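Planning and Budgeting for Equipment
Unit 4 - Buying a Robot Cell Without Wrecking Your Budget
Handout, revised 06/04/2020

Welcome back! Last time we did depreciation and I promised you something more fun, so today we're going shopping. By the end of the session I want each group to have a first-draft equipment plan for a small two-arm tabletop cell, the kind that picks up everyday goods and puts them somewhere else.

Start with the work. I know you all want to start with the arm (I always do too, the catalogs are lovely), but please write down what the thing has to pick up first. How heavy is it, how wide, does it roll, does it dent? A gripper that's happy with a carton may squash a piece of fruit, and a bottle lying down is a very different pick from a bottle standing up. Bring real items to your vendor meeting. Sándor Balogh, who taught this course before me, took a grocery bag to every demo he ever went to and I've picked up the habit.
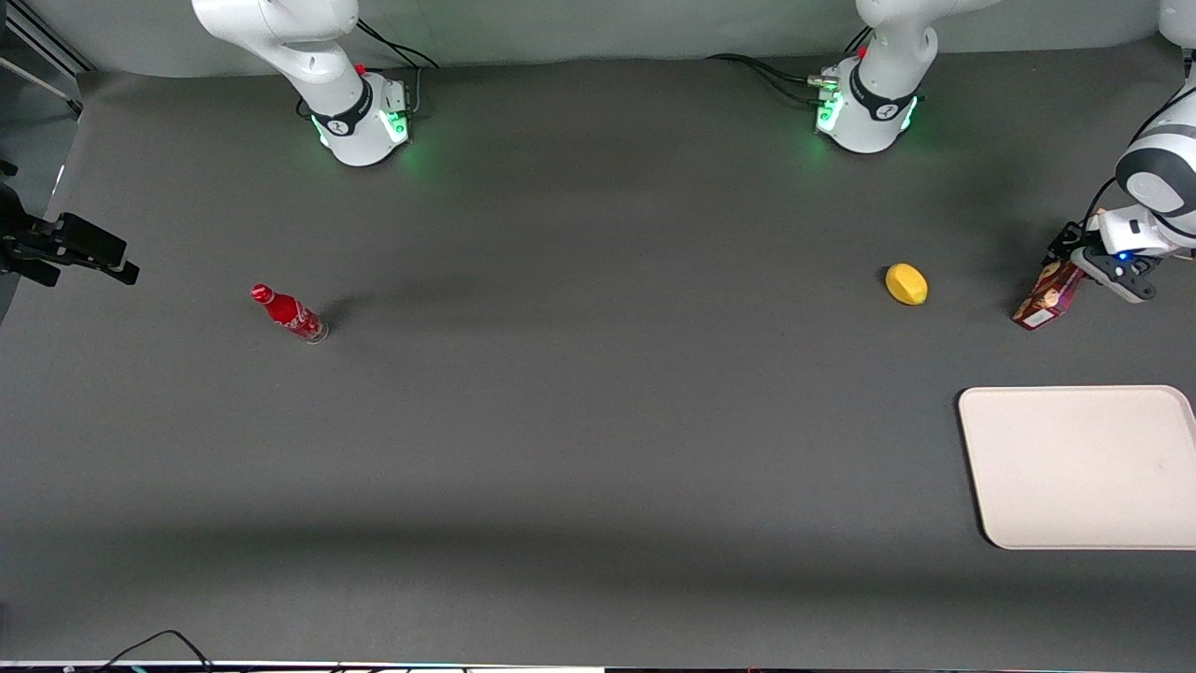

Fig. 1. Two-arm cell with a bottle, a lemon and a snack box on the table, tray at lower right.

Look at how much of Fig. 1 you'd have to pay for that isn't an arm. There's the table surface, the backdrop, the cables running behind the bases, the tray. When I ask a class to price a cell like this one, most groups hand in a quote for two arms and two grippers and stop there. Then the arms arrive and there's nothing to bolt them to!

So, your budget sheet needs these lines, in this order:

Arms and controllers
Grippers, plus one spare set of fingers
Table, mounts and framing
Cables, power and connectors
Cameras and lighting
Safety review and any guarding
Setup and training days
Consumables (test items, trays, tape)
Spares and repairs, year one
Contingency

For the exercise we have three vendors, Uvo, Sturnulis and Goicoechea. Their quote sheets are in the course folder. Read the small print, please. Uvo quotes the arm with the controller included, Sturnulis lists it separately on page two, and Goicoechea gives you a lovely low price and then charges for every training day. Put all three into the same sheet before you compare anything.

A word on consumables, which people forget. Say your plan calls for 1000 test picks on soft produce. You won't get that out of one lemon. The Hukau project budgeted $55 for test items and spent $143, and Everett Dunleavy had to move the difference out of the cable line, which was already thin. It's a small amount of money but it took two signatures and a week of emails.

On floor space - measure the reach of the arms, then the table, then the room for a person to walk behind it and get at the cables. Somebody will need to get back there. If your two arms share a table, check with the vendor how close together the bases can sit and who is responsible for keeping the arms out of each other's way. Get that answer in writing, because it can turn into an extra software license.

Lead times go in the plan too. Ask for the delivery date of the slowest part, and build your schedule from that one. If you need the cell running in October, work backward and see when the order has to be signed. You may not like the answer, and that's fine, put it in anyway.

For next session: one budget sheet per group, all ten lines filled in, with a sentence next to each number telling me where it came from. "Guess" is an acceptable source as long as you label it. Also bring a list of your test items with weights. Kitchen scale is fine.

Reading: the three quote sheets, and chapter 4 up to the section on leasing. We'll do lease or buy after that.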